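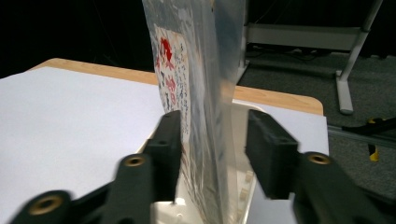

Figure 2. A clear plastic bag of the general type covered by the household survey.

Category: Waste and Resources / Household Studies
Reading time: 16 min
Last updated: October

4. Storage and reuse of plastic bags in the home

4.1 Background to the section

The preceding section dealt with the quantity of plastic packaging that entered the homes taking part in the study. The present section considers what became of one part of it, namely bags of clear plastic (Figure 2), between the time they were emptied and the time they were thrown away. Earlier work on household waste has tended to treat this interval as short. The diaries kept in Ernthorpe and Roncombe suggest that for many households it was long, and that it was governed by habits which differed between the two towns.

A total of 376 households returned a complete diary. Each was asked to record, at the end of the day, any bag that had been put to a second use, the use in question, and the place where it had been kept beforehand. Together the diaries contained more than 3,000 separate entries. Entries that could not be assigned to a type of bag were kept in the general count but left out of the comparisons below.

4.2 Where bags were kept

Most households named a single place of storage, usually a kitchen drawer or the cupboard under the sink. A smaller group kept bags in several places according to size, with larger ones in a shed or hallway and smaller ones near the food cupboard. Households in Roncombe, where homes are on the whole older and kitchens smaller, were more likely to report that bags were folded before being put away. In Ernthorpe they were more often pushed inside one another.

The distinction has some practical weight. Folded bags were taken out and used again more often than those stored inside a larger bag, and they were less likely to be described in the diary as torn or dirty. It cannot be concluded from this that folding leads to reuse. Households which already intend to use a bag again may simply take more care in putting it away.

4.3 Second uses

Food storage was the most common second use in both towns, followed by the lining of small bins. Packed lunches formed a separate group and were recorded almost entirely during school terms. Other entries were more varied: seeds kept over winter, screws and fittings, wet swimming things, and a paintbrush wrapped overnight to stop it drying out.

Clear bags were reused more often than coloured or printed ones of similar size. Respondents who gave a reason mentioned being able to see the contents, particularly in the freezer. Several also stated that they would not put food into a bag carrying print on the inside, a concern that was raised more often in Roncombe – where the parish newsletter had carried an item on the matter shortly before the diaries began.

4.4 Comparison with earlier results

The Dristeo study, which used doorstep interviews in place of diaries, reported lower levels of reuse than those found here. Part of the difference is likely to be one of method. A person asked at the door to recall the past month will leave out small acts, whereas a diary filled in each evening tends to catch them. The scheme of use types set out in the Vashisht report was adopted with only one change, the separation of packed lunches from other food storage.

Diaries have faults of their own. Entries grew shorter over the recording period, and 16 households left gaps of more than a few days before resuming. These households were retained, as their totals did not differ greatly from those of their neighbours. The effect of the gaps on the figures for disposal is taken up in Section 5.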